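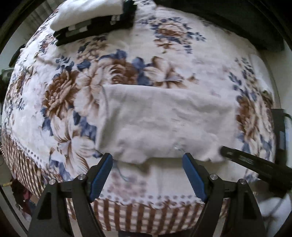
What does one record in the Gerer Bed Folding Collection cover?

One record covers a single garment, from the time it is placed on the bed until it is added to a stack or set aside. Sheets, towels and bedspreads do not receive records of their own.

Gerer Bed Folding Collection
README and data card, version 2

Summary

The Gerer Bed Folding Collection documents the folding of ordinary household clothing on beds. It holds 3155 records, each consisting of still pictures and a short written entry. The entry gives the type of garment, the fabric, the surface under it, the state of the garment at the start and at the end, and any defects noted by the reviewer. The collection was prepared by the Stuvico textile care office and is maintained by Ursina Lanz and Genivaldo Brandão.

Scope

Folding on a bed differs from folding on a table. The surface is soft, it slopes toward the sides, and it is often covered with a printed or plush fabric that drags on the clothing. The collection is limited to beds for this reason. Tables, ironing boards and sofas are outside its scope and are treated in the Sampaio set, which uses the same field names.

Included are tops, pants, underwear, socks and sleepwear. Coats, shoes, belts and items on hangers are excluded. Clothing already stacked on the bed may appear beside the garment being recorded and is listed under "neighbors".

Contents

records.csv: one row per garment
stills/: pictures, grouped by record number
notes/: reviewer notes in plain text
terms.txt: list of permitted words for each field
changes.txt: corrections made after release

Fields in records.csv

record: number from 1 to 3155
garment: one word from terms.txt, or "unclear"
fabric: fleece, jersey, denim, woven, knit, other
color: main color only
surface: plain, striped, floral, other print
start_state: flat, folded, crumpled, inside out
end_state: same values as start_state
neighbors: stack, single item, none
defects: free text, may be blank

Bed coverings

Floral coverings appear in 958 records. They are kept as a separate value because large leaves and flowers in brown, beige or blue can make the outline of a pale garment hard to follow. Reviewers were asked to trace the hem or a seam before choosing a garment type. Where the outline remained in doubt, the garment was entered as "unclear".
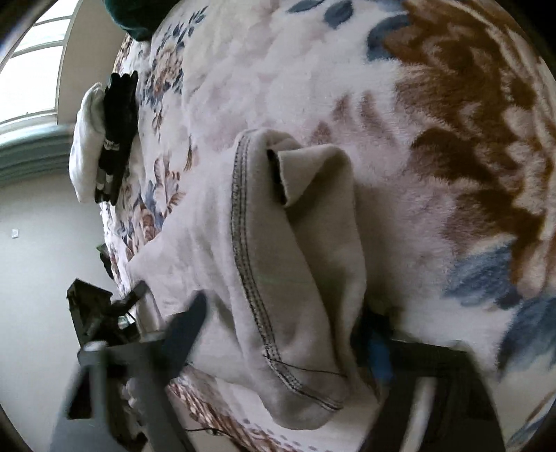 Light beige fleece garment, crumpled on a floral covering. Garment type: unclear. Defects: loose black thread near the lower end of the seam.

Seams and loose threads

A total of 478 records carry an entry in the defects field. Loose threads are entered with their color and position on the garment. A seam whose stitching contrasts with the fabric is not a defect and is described in the notes. Wrinkles are not defects. A scalloped or wavy edge should be recorded as seen, with no statement about whether it belongs to the design of the garment.

Review

Entries were written by Emerson Moura and checked by Seija Turunen. When the two disagreed on a garment type, the entry was changed to "unclear" and both opinions were kept in the notes folder. Disagreements were most common for small fleece items, where a sock and the end of a sleeve can look much the same once crumpled.

Known limitations

Pale clothing is overrepresented. The fabric field was filled in by eye, and fiber content was not tested. Words and designs printed on clothing were transcribed only when fully legible. Records from the Pornwood apartments use an older list of terms; "throw" in those rows should be read as a bed covering.

Use and citation

The collection may be used for teaching, research and the preparation of laundry care guides. Please cite it as "Gerer Bed Folding Collection, version 2" and include the record numbers consulted.

Corrections should be sent to Heloísa Caldeira at the Stuvico office with the record number, the field and the proposed value. Accepted corrections are entered in changes.txt each April.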